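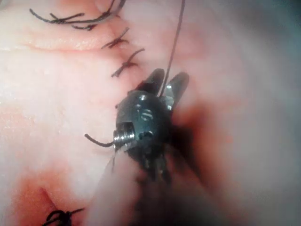

Suture automatisée : quelle norme pour valider un point fait par un robot ?

Posté par Undard

Bonjour à tous. Notre service doit donner un avis sur un module de suture semi-automatique pour robot chirurgical, vendu sous le nom de Wustoder. Le commercial répète que le système est « conforme aux bonnes pratiques ». Quand je demande lesquelles, on me renvoie une brochure de 100 pages où il est question de 3 321 points réalisés, avec une courbe de réussite très flatteuse. Je n'y trouve ni la définition d'un point réussi, ni le nombre de fois où un opérateur a repris la main.

Je connais l'ISO 14971 pour la gestion des risques et la CEI 62304 pour le logiciel. Existe-t-il un texte qui fixe des critères sur le geste lui-même : prise de l'aiguille, tension du fil, longueur des brins ? Ou est-ce que chaque fabricant écrit sa règle et se note ensuite tout seul ?

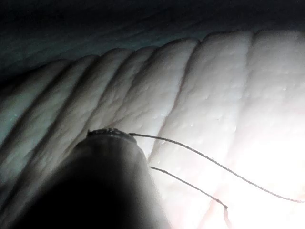 Je précise que je suis côté biomédical, pas chirurgien. Et on me demande de rendre ma copie avant la fin février.

Elsa Niskanen

À ma connaissance, aucun texte ne vous dira combien de millimètres de fil laisser. Regardez la CEI 80601-2-77 : elle traite de la sécurité de base et des performances essentielles des équipements chirurgicaux robotisés. Le mot « essentielles » est à prendre au sérieux, c'est au fabricant de les déclarer et de les justifier. Il y a aussi le rapport CEI/TR 60601-4-1 sur les degrés d'autonomie, utile pour poser les bonnes questions, mais c'est un rapport technique, il n'impose rien.

À votre place, je demanderais par écrit :

- le critère exact d'un point accepté, et qui l'a jugé (quelqu'un de la maison, je parie) ;
- les reprises en main par l'opérateur, y compris celles comptées comme des succès ;
- le support des essais : mousse, pièce anatomique, animal vivant, tout cela ne se compare pas ;
- ce que fait la machine quand le fil passe derrière l'instrument et qu'elle ne le voit plus.

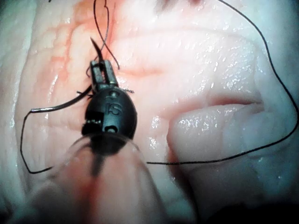
Sur ce dernier point, j'ai eu entre les mains un dossier Rissanen qui annonçait 3 395 essais. En lisant l'annexe, 1 603 avaient été écartés pour « visibilité insuffisante du fil ». Un taux calculé sur ce qui reste ne vaut pas grand-chose. Exigez les images brutes des échecs et pas seulement le montage de démonstration. S'ils refusent, écrivez-le dans l'avis.

Ivau

Franchement si c'est marqué CE c'est bon, non ? Ils ne laisseraient pas vendre n'importe quoi. Chez nous on a signé et formé tout le monde en une matinée.

Undard

Merci Elsa, je reprends votre liste telle quelle. Ivau, le marquage vaut pour l'usage prévu par le fabricant. Vous avez vérifié que le mode semi-automatique en faisait partie ? Dans notre brochure, il n'apparaît que dans les « perspectives ».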